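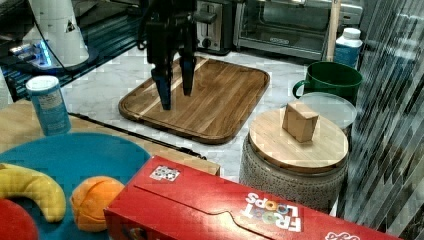

图 1:厨房台面场景,夹爪悬在砧板上方。

Plirkby 厨房台面操作数据集

数据卡与使用说明

更新日期:2020年6月3日,星期三

Plirkby 是一套给模仿学习用的桌面操作示范数据,全部在真实的厨房台面上由人遥操作采集。我们想要的东西很朴素:让机械臂在一张乱糟糟的台子上,听懂一句话,然后把该拿的东西拿起来,放到该放的地方。台面上东西多、颜色杂、有反光、有遮挡,这些我们都留着,而且越采越觉得留对了!

当前版本一共 1,163 条示范,覆盖 9 类任务。每条示范都带一句中文指令和一句英文指令,控制频率 15 Hz。

数据里有什么

每条示范是一个独立文件夹,里面包括:
第三人称视角的彩色图像序列
腕部视角的彩色图像序列(早期批次没有,见“已知问题”)
末端位姿、关节角、夹爪开合量
操作员下发的动作,与图像按时间戳对齐
语言指令(中、英各一句)
结果标签:成功、部分成功、失败

失败的示范没有删。做离线强化学习或者训练成功判别器的朋友应该会喜欢这一部分,我们自己拿它训判别器,效果比预想的好不少。只想做行为克隆的话,加载时把 only_success 设成 True 就行。

任务类别

1. 把玩具水果从盘子里拿到砧板上
2. 把玩具水果从砧板放回盘子
3. 扶正倒下的盒子
4. 把盒子推到台面指定一侧
5. 握住杯柄移动杯子
6. 把小纸盒放到砧板上
7. 移动带盖的罐子
8. 拿起盖子,放到指定位置
9. 按指令清出砧板周围的空位

第 3 类最有意思。麦片盒又大又轻,夹爪一碰就滑,操作员之间的手法差别很大:有人从短边夹,有人先推到别的东西旁边借力再立起来。这种多样性对单峰策略很不友好,对扩散类、混合密度类的策略倒是很好的考题。

第 9 类的指令写得最松,比如“给砧板右边腾点地方”。同一句话可以有好几种做法,评估的时候请按结果判断,别去比对轨迹。

场景与摆放

采集台是厨房的台面加上前面拼接的一张木桌。图 1 里能看到一个典型布局:砧板在中间,近处横着一个红色 FROOT LOOPS 麦片盒,左下角的蓝绿色圆盘上放着玩具香蕉和另外两个玩具水果,后面是多士炉和小烤箱。后排的电器属于背景,任务里不会去碰,但它们的不锈钢外壳会反光,请不要在预处理时裁掉。我们试过裁掉背景再训练,换个厨房成功率就掉得很明显。

每次采集开始前,操作员按随机脚本给出的位置和朝向摆放物体。脚本只管目标物体和一到三个干扰物,其余的东西顺手放,不做约束。盒子允许倒放、侧放,文字朝哪边都可以。一组示范录完必须重新摆放,不能接着上一组的终态继续录。

采集流程

遥操作用的是我们自己写的 Birnano,一个很轻的采集前端,负责手柄输入、时间同步和落盘。操作员先读指令,确认目标物体,再按下开始键;任务完成后夹爪要退到台面上方再停止录制。这最后一步很重要!早期有一批数据在松手瞬间就停了录制,训出来的策略放下东西以后会僵在原地。

新操作员先做练习,练习数据不入库。单条示范的上限是 200 步,超过就自动截断并标成失败。这个上限对第 3 类偏紧,下一版会放宽。

标注

指令由操作员在录制前选定,录制后由另一个人看回放、打结果标签。两人意见不一致时再看第二遍,仍然定不下来的标为“部分成功”。英文指令由 Zofia Duda 统一校订,尽量保留口语的样子,所以你会看到 cup 和 mug 混着用,这是有意的,请别做归一化。

快速开始

安装读取工具:

pip install -e ./plirkby_tools

读取一条示范:

from plirkby_tools import load_episode
ep = load_episode("data/kitchen/ep_0001", only_success=False)
print(ep.instruction_zh, ep.result)

如果要转成训练用的分片格式,运行 tools/make_shards.py,默认按任务类别分层切分训练集和验证集。请务必用我们给的切分文件,同一次摆放下的几条示范非常相似,随机切会让验证分数虚高。

已知问题

三月份采的那批没有腕部视角,字段存在但为空。
部分示范里有人手在开头几帧入镜,还没有清理完。
夹爪开合量在两个批次之间换过零点,工具包里已做修正;直接读原始文件的话请自己处理。
深色杯子在光线偏暗的示范里容易和背景混在一起,用颜色做分割会漏。
玩具水果又硬又光滑,拿它训出来的抓取力度不要直接搬到真水果上。

适合与不适合的用途

适合:语言条件下的抓取与放置、杂乱场景中的表征学习、成功判别、多模态策略的对比实验。

不适合:加热、用刀、倒液体之类的任务,数据里完全没有。也请不要把它当作安全性评测,整套采集都在有人看护、低速限制下完成。

参与贡献

非常欢迎你把自己的厨房加进来!台面材质、灯光、杂物越不一样越好。我们最缺的是深色台面和窗边逆光的示范。提交前先跑一遍 tools/check_episode.py,它会检查时间戳、缺帧和指令字段。新场景请附一张开录前的台面照片,以及一份物体清单。

Domański 分支里放着正在做的双语指令扩写,每条示范会从一句扩到多句,想试的可以直接拉下来用,接口还会变。基线模型和训练配置在 Dranton 仓库,里面有行为克隆和扩散策略两套,单卡能跑。

维护

采集与硬件:Urho Manninen
标注与指令:Zofia Duda

有问题请开 issue,附上示范编号和工具包版本。发现标签打错也请告诉我们,编号贴上来就行,我们会在下一个小版本里一起改掉。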